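Hovilstead Community Boards > Home & Everyday > Kitchen and Pantry

Thread: Reusing single-use water bottles on a desk, gross or fine?

OK so I've switched to buying Cestbon by the case (the green label ones) and I keep one on my white desk all day. My question is how long you all keep a bottle going before you toss it. I'll refill one from the filter jug for most of a week and my sister thinks I'm disgusting!

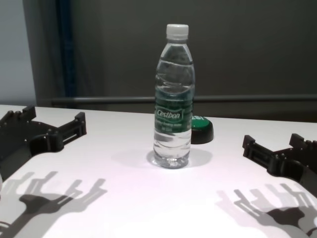 kazmi_pantry
Thread starter - 388 posts

Anyway, I like the plain screw cap, it doesn't leak in my bag, and I already own two fancy steel bottles that I never wash. So which is worse, really?

skullus
Member - 1,000 posts

A week is too long. Those necks are a pain to get a brush into. I do one day, maybe two, then recycling.

lisano
Member - 600 posts

Disagree with skullus. Hot water wrecks them, sure, but a cold rinse with a drop of dish soap and a good shake is fine. I've done it for years. Just don't leave it in the car in June.

skullus
"Fine" until you sniff the cap lol. Take it off and smell it on Saturday, then come back and tell me.

kazmi_pantry
I sniffed the cap. I'm not discussing the cap. But I still think it depends what goes in it - mine only ever gets water, no juice, no powder stuff, and I never drink from it while I'm eating.
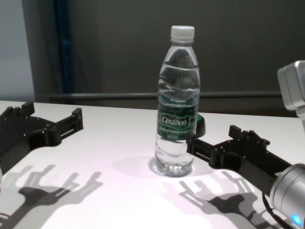
I also fill it right up to the shoulder every time, so I know how much I've had by lunch. With the steel ones I just lose track.

lisano
See, that's a decent system. I'd swap the bottle every three days and call it even.

skullus
Two days. Final offer.

kazmi_pantry
Going with three, sorry skullus. New cap sniff report next week.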